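Packing Supplies and Outgoing Parcels: Frequently Asked Questions

11 April 2022
By Jana Reuter, Office Services, Deltura

These answers apply to all parcels of everyday supplies packed at the shared tables and sent between the Illex, Tekach and Strobel offices. They replace the earlier guidance notes. Colleagues who send laboratory or customer goods should continue to follow the separate dispatch procedure.

Which items may be sent in an internal parcel?

Sealed consumables may be sent without prior approval. The category covers wet wipes, paper goods, stationery, dry snacks in their original wrapping and small cleaning items. Liquids in bottles, aerosols, batteries and anything made of glass require a request form, which must be approved before the goods are packed.

May packets of wet wipes be placed directly in a cardboard box?

Yes, provided that the wrapper is sealed and undamaged. Wet wipes in plastic packs, such as the blue ones marked "EDI纯水", do not need an additional bag. Please check the resealable opening, where there is one, and press it flat before packing. A pack which feels damp on the outside must be set aside and reported to Office Services.

The printed side should face upwards wherever the size of the box allows. Receiving offices check contents against the packing slip without emptying the box, and a visible label saves them a good deal of handling. 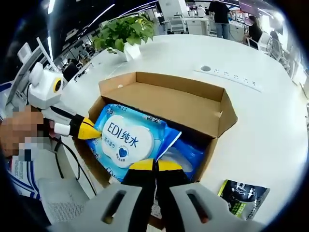 May food be packed together with wipes or cleaning items?

No. Snacks and other food must travel in a box of their own, even when every item is sealed. While packing is in progress, food may remain on the table beside the box, but it should be cleared before the lid is closed so that it is not included by mistake.

Which size of box should be used?

Choose the smallest box in which the contents lie without being forced. Long, narrow boxes are suitable for rolled or slim goods and for a single row of packs. They are less suitable for a mixture of shapes, as the contents tend to slide towards one end. Plain corrugated board is preferred. Boxes which carry old address labels may be used again once the labels have been removed or fully covered.

How should a long box be moved or turned on the table?

Support it at both ends. Lifting from one end puts strain on the flaps and can open a seam. If a box is to be turned, move everything else out of its path first, including any small packs which might be caught beneath it. Boxes should be kept clear of the potted plants and should not be left over the fittings set into the tabletop.

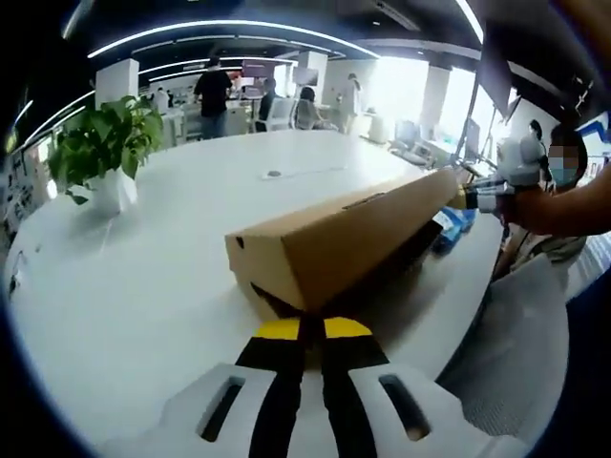
Photo: Deltura Office Services

Long boxes must not be stood on end while waiting for collection. They should be laid flat on the lower shelf with the address label facing outwards.

In what order should the contents be arranged?

Flat cartons are placed first, followed by soft packs, with the packing slip on top. Heavier items should always be at the bottom. Soft packs may overlap slightly if this helps to fill the space, but they should not be folded. Any remaining gap at the sides may be filled with clean paper. Shredded plastic is no longer supplied and should not be brought from home. 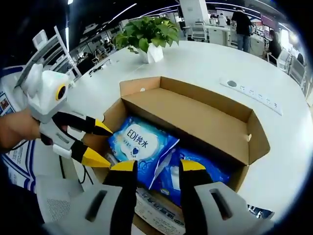 The packing slip must list each type of item on a separate line, together with the name of the sending office. Abbreviations should be avoided. Where packs overlap, as with the two blue ones lying over the white printed carton, the slip must still mention the item underneath, so that it is not overlooked when the box is unpacked. The lid should stay open until the slip has been compared with the contents.

Is there a limit on the number of parcels?

Each department may send 2 parcels per collection. Further parcels may be accepted if there is room on the shelf. During the last accounting year the service handled 3,227 internal parcels, of which 573 were returned to the sender for repacking. The most frequent cause was a missing or incomplete slip, which accounted for about 329 of the returns.

What should be done with a damaged box?

A box with a crushed corner or a torn flap should be flattened and placed with the cardboard for recycling. Small marks on the outside are acceptable. Tape may be used to close a box but must not be relied upon to hold a broken wall together.

Who is responsible for the table after packing?

The person who closes the last box is asked to remove offcuts, tape and wrapping, and to wipe the surface. Chairs should be returned to their places. Items left on the table overnight will be taken to the Office Services desk, where they may be collected during April. Unclaimed goods will then be returned to general stock.

Questions not covered on this page may be addressed to Jana Reuter at the Office Services desk.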